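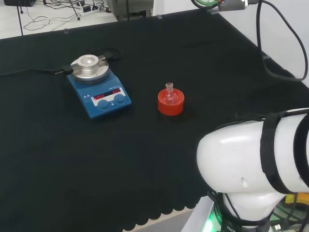
A reviewer of our August proposal wrote that a trained-motion service was a lot of money to spend on moving one flask, and that a student with a teach pendant could have the same job running by lunch. We took the comment seriously and built part of the project on it. The report compares the Skunau motion service with a program we wrote by hand, using the same arm and the same task.

Evaluation of the Skunau Motion Service for Flask Handling
Norkedville College, Laboratory Automation Project
Submitted November 4, 2021

1. What was evaluated

Skunau sells a subscription for small labs that already have an arm. The customer moves the arm through a task by remote control, uploads the recordings, and gets back a file that runs the task. The customer does not write any code. The starter plan covers 50 recordings for one task and includes 2 training runs. After that each training run is charged separately.

The arm itself is not part of the service. Ours belongs to the department and had its gripper fitted before the project started. The wrist camera mount came from Fomamberg and was ordered separately. Skunau lists it as a supported part, and we had no trouble getting its software to find the camera.

2. The task

The task was to pick up a small round-bottom flask from its holder, carry it to the heating block on the stirrer hotplate, and set it down in the well. A second part, moving the flask from the block back to the holder, was planned but only tried by hand control. All trials were run with empty flasks.

We picked this task because it comes up every week in the Gaillard teaching lab and it is dull work. It is also harder for a robot than it looks. A round flask has no flat bottom, so it can sit in the holder at a slight tilt, and the neck may not be where it was last time. Clear glass is a known problem for cameras too. The body picks up reflections from the ceiling lights and shows whatever is under it.

3. Setup

The table was covered with black cloth to cut down on glare and to soften any knock to the glass. The hotplate went on the left and the holder to the right of it, with the arm reaching in from the right side. We marked no positions for the holder. The hotplate was left in one place for the whole project.

Skunau's setup guide asks for a plain background and steady light. The cloth took care of the first. For the second we closed the blinds and used only the room lights.

The guide is well written up to the point where the camera views are checked. After that it sends the reader to a support page that described an older version of the screen. We lost most of an afternoon to this. Support answered the next morning with the right steps, and the page had been corrected when we looked again.

4. Recording

Recording took two sessions. The first few tries were poor, mostly because we approached the neck too fast and then had to stop and correct. The software lets you throw out a bad recording right away, and those do not count against the plan. We think this is one of the best things about the service.

We moved the holder a little between recordings, as the guide suggests. In the first session we did not move it enough, and this mattered later.

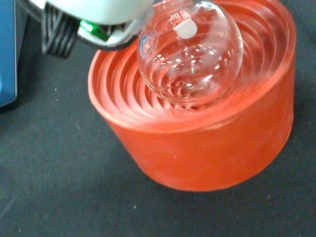
The grip is the part of the recording that takes the most care. The fingers have to come in low enough to hold the neck firmly, but if they go too low they press on the shoulder of the flask and push it against the rings of the holder. When that happens the flask turns as it is lifted. The operator can feel nothing through the controller, so the wrist view is the only guide. We ended up with a rule for ourselves: stop above the neck, look, then close slowly.

5. The program written by hand

For comparison we taught the arm fixed points with the pendant. The reviewer was right about the time. It was working before lunch. It was also faster in use, since it never has to look for anything. As long as the holder was exactly where it had been during teaching, it put the flask in the well.

It did badly as soon as the holder was moved. With the holder shifted by a finger's width the gripper came down on the rim of the neck, and we stopped the arm. We did not continue with larger shifts because of the risk to the glass.

6. Results

Each version was given 20 trials with the holder placed freely by a team member who was not running the arm. A trial counted as a success only if the flask ended up seated in the well with no help.

The first trained file succeeded in 10 trials. Most of the failures were at the pick, with the holder further from the hotplate than in any of our recordings. The arm stopped short and closed on nothing. In one case the fingers touched the flask and tipped it, but it stayed in the holder.

We replaced the weaker recordings from the first session with new ones that covered more of the table and used the second training run. The second file failed in 2 trials. Both were at the block, where the arm let go slightly early and the flask leaned on the edge of the well.

No flasks were broken during the trials. One was chipped during cleaning and has nothing to do with the service.

7. Problems and limits

Training is done on Skunau's side and there is no progress display. You get a message when it is finished. For a class with a fixed lab slot this is awkward, and we twice came in to find nothing ready.

The file does not tell the user how sure it is about a grip. It either goes ahead or stands still. A warning before it closes on the glass would help a lot.

We tested one size of flask in one holder. The sales page says that similar glassware should work without new recordings. We did not check that and this report should not be read as support for it. We also did not test with liquid in the flask or with the heating in use – both would need a safety review first.

8. Recommendation

If the holder can be fixed to the table, the department does not need the service. A metal stop and a taught program would do the job for very little money.

In the Gaillard lab the holders get moved by every group that uses the table, and there the trained file is clearly better. We recommend keeping the subscription for one more term, on the condition that the return move is recorded as the next task. Whoever takes that on should spread out the holder positions from the first recording and should ask Skunau for the current camera page before starting. Our recordings and the trial sheet are in the project folder, along with the taught program.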